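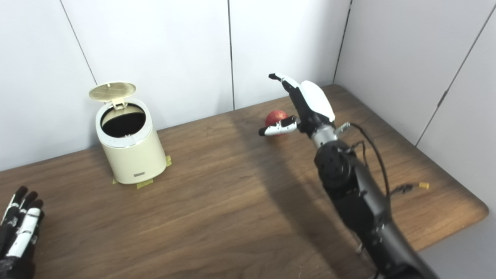 *Sorting practice at Kistari: two hands, one bin, one red round thing.*

## Hi, we're Kistari

I'm Hsiu-ying Chung, and I started out on the packing line at Daler, where I spent 14 years bending over a belt and picking out the bad pieces (my back still remembers!). Now I run training at Kistari. We set up robot arms for small packing shops, and we stay on to help the folks who work next to them.

People always ask me if the arms take jobs. Fair question! At Kima, our first customer, all 10 sorters stayed on, but their days look different. They check, they fix, they teach the arms new items, and they argue with me about break times. 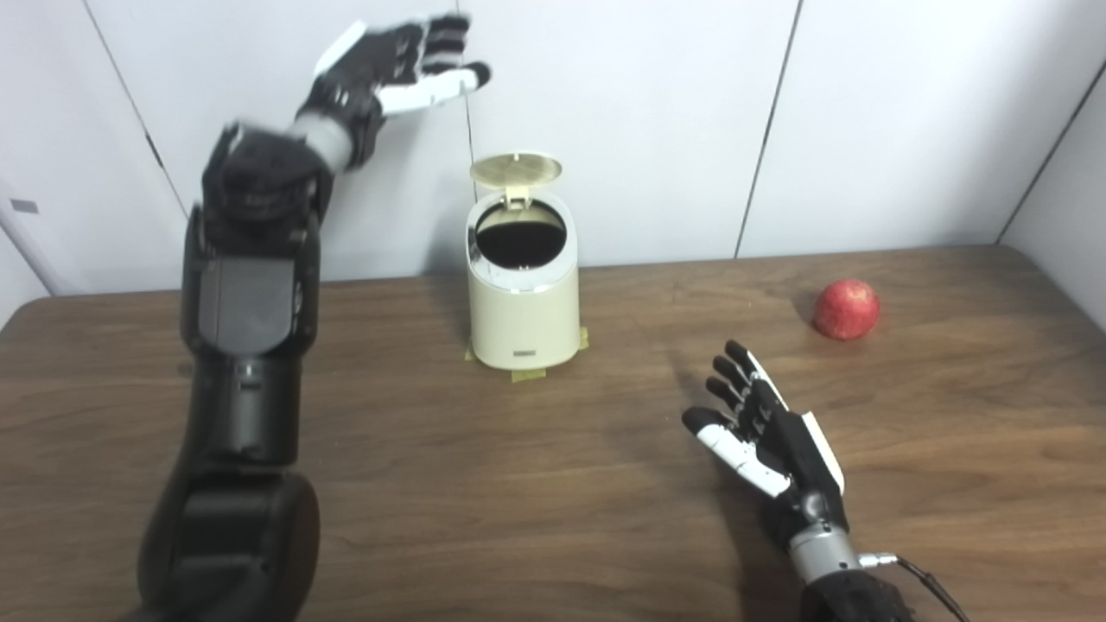 My favorite part of the job is the first week with a new crew. Everybody wants to start with the hard stuff, and I make them start small. A bin taped down to the table so it stays put, lid open, one thing to pick up, and we go from there. Lui's night crew groaned about it, then asked for an extra session in December.

Want to come try it? Call the shop and ask for me.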